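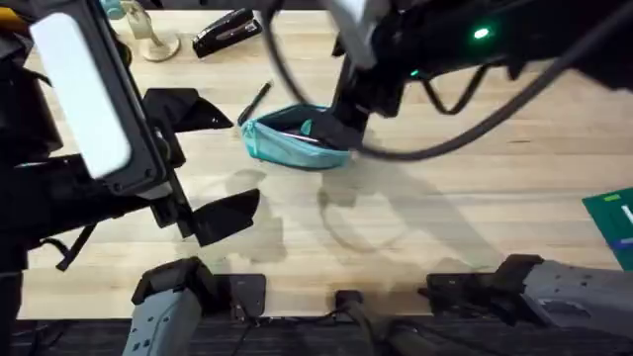

Aula 2 — Manutenção da célula de dois braços

Olá de novo a todos, e obrigado pela paciência com a mudança de sala! Hoje ficamos só com a rotina de verificação da célula Civata, que parece coisa pouca mas costuma levar a manhã inteira (e ainda bem, que é assim que se aprende).

Comecem pelas bases, na borda da mesa: apertem os parafusos em cruz, com calma, e anotem no caderno qualquer folga. Depois vêm os cabos. Têm de fazer um arco largo e solto ao longo do braço — um cabo esticado acaba sempre por partir junto ao conector, e o Joris Van Damme já trocou mais do que gostaria.

Passem então às garras. Limpem os dedos com um pano seco, abram e fechem devagar e vejam se os dois chegam ao meio ao mesmo tempo. O ensaio final é com o estojo de fecho: se a garra entra sem arrastar o tecido, o zero está bom.

Lubrificação das juntas a cada 2.000 horas; o contador marcava 1.334 na última leitura. A próxima revisão fica para dezembro.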